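Nevdale's water loss problem, one valve at a time

Iara Sosa keeps the pressure logs for the Nevdale water district on a single spreadsheet, one tab per zone. The district took over its network from the county with no complete map of it. Sosa, who joined as network engineer in the second year, has spent most of her time since on leakage.

"The figure people quote is percent lost," she said. "I don't use it much. If a big customer shuts down, your percentage gets worse and the pipes are the same pipes. I look at minimum night flow."

Minimum night flow is the volume entering a zone between 2 and 4 a.m., when legitimate use is lowest. Whatever remains after subtracting expected household and commercial demand is treated as leakage. In the Gaber zone, which serves 2000 connections, that remainder came to 46 percent of the night inflow when metering began.
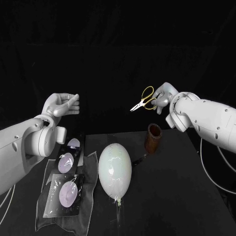 Pressure before pipe

The first response was to leave the mains in the ground and fit a pressure-reducing valve at the zone inlet. Leak rate rises with pressure, and on plastic pipe it can rise faster than the square root relation in the textbooks, as the split widens under load.

"We had far more pressure than we needed at three in the morning," Sosa said. "Daytime you have demand and friction loss, so the far end sees a reasonable number. At night the friction loss goes away and everything sits at full static head."

The valve now runs on two settings, switched by a timer. Eoin Mulligan, the field supervisor, argued for flow-based control and still prefers it.

"A timer doesn't know there's a fire," Mulligan said. "We put in a bypass for that, and I test it on the first Sunday of the month. It works. I'd still like the other controller."
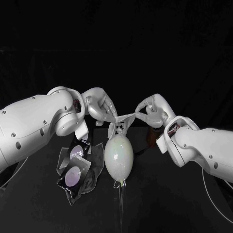

Cost decided the matter. A flow-modulated unit needs a meter signal and a power supply at the chamber, and the Gaber chamber floods in spring. Sosa expects to revisit the question when the lid is raised, a job now scheduled for September.

Acoustic survey work continues alongside. Mulligan's crew listens at hydrants and stop valves, then correlates between two points to fix a position. Metal pipe carries the sound well – plastic does not, and there the crew closes valves in sequence overnight and watches the inlet meter drop.

"Step testing is slow and you get complaints," he said. "But you come away knowing which street."

Zikach, the next zone on the list, has 3 inlets instead of one. Sosa wants two of them closed permanently before any valve is ordered, and the hydraulic model for that is still being calibrated.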